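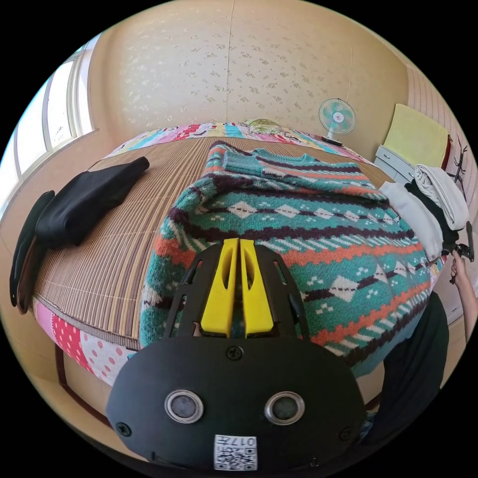

Unit 017 over the striped sweater.

24 February 2024

Second day on the jaws. I want the Juvport and Erness sets compared before I send anything to Groncombe, and I only have the yellow Juvport ones fitted at the moment. The swap takes 15 minutes a side if the screws behave, so I am doing all of one set first and then all of the other.

The Juvport jaws are stiffer than I remembered. They close cleanly on a single layer of cotton, but anything thick makes them open out toward the tips and I end up squeezing harder than I should. My thumb was sore by noon. The Erness jaws have a softer face and cost more, and in November I wrote that they slipped on towels. I don't trust that note much — I had the spring set wrong that week.
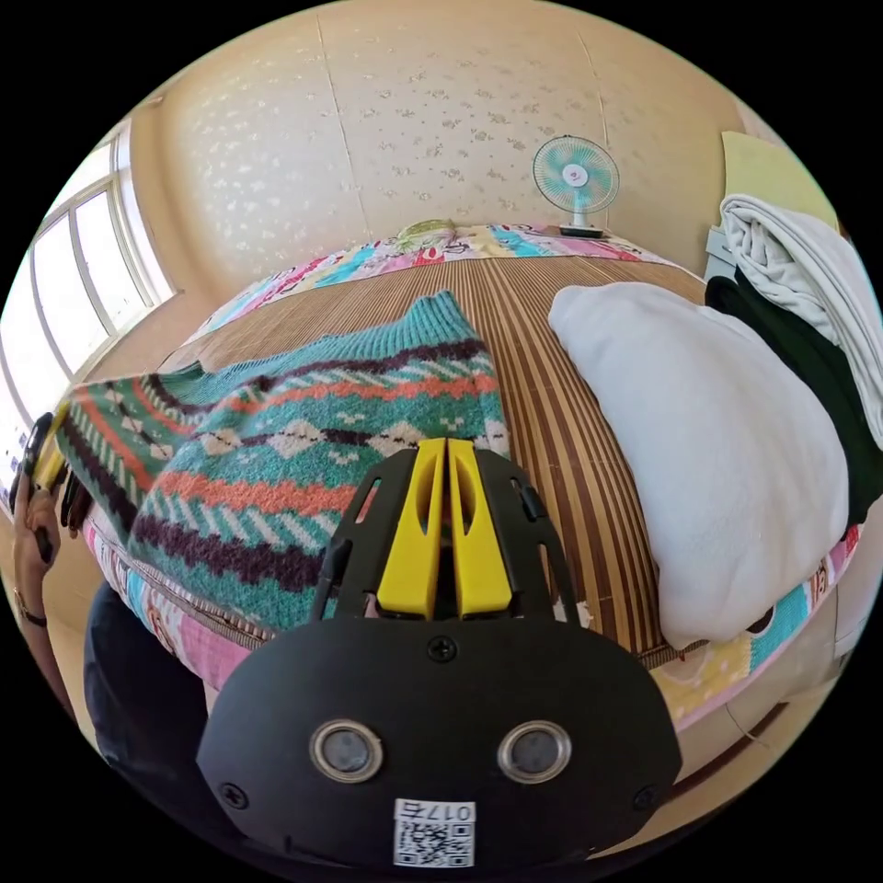 The approach angle is what I kept changing today. If I come in flat, the tips slide over the knit and push it away from me. Steeper is better, but then both jaws catch on whatever is under the garment, and a slatted mat is a bad thing to catch on. I settled on coming down near the hem, where I can rest the yellow fingers on the fabric first and feel where they are before closing. Slower, but my left and right hands stay closer together in time.

Tsakiris controller: one dropout on the right hand, none on the left. Restarted it and carried on. I had the same thing last week after a long session, so I now think it is heat and not the cable. Try it with the cover off tomorrow.

The log stands at 1,058 closes on the Juvport set and 1,928 on the Erness. The second number is higher only from the earlier trials, so I can't compare wear yet. The Juvport pads look fine to me. I took one jaw off to check the hinge pin and there was a little play in it, less than I expected.

Fuzzy knits are still the worst. The fibers get between the jaws and I have to pick them out with tweezers. Worth asking Juvport if they do a closed version without the hollow in the face.
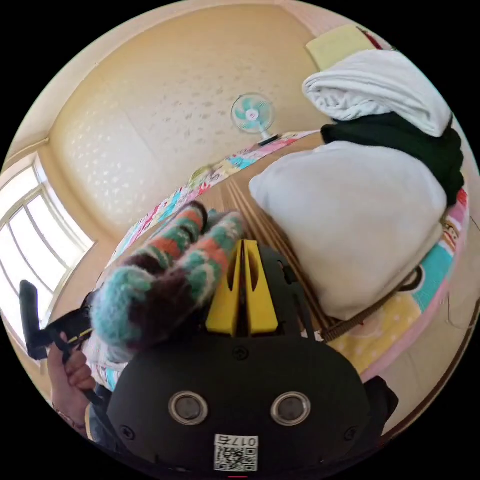
Right-hand unit beside the striped knit, left-hand one at lower left.

Tomorrow: fit the Erness jaws on both units, same clothes, same order. Charge the spare battery tonight. Also need 2 new screws for the left bracket, the heads are going.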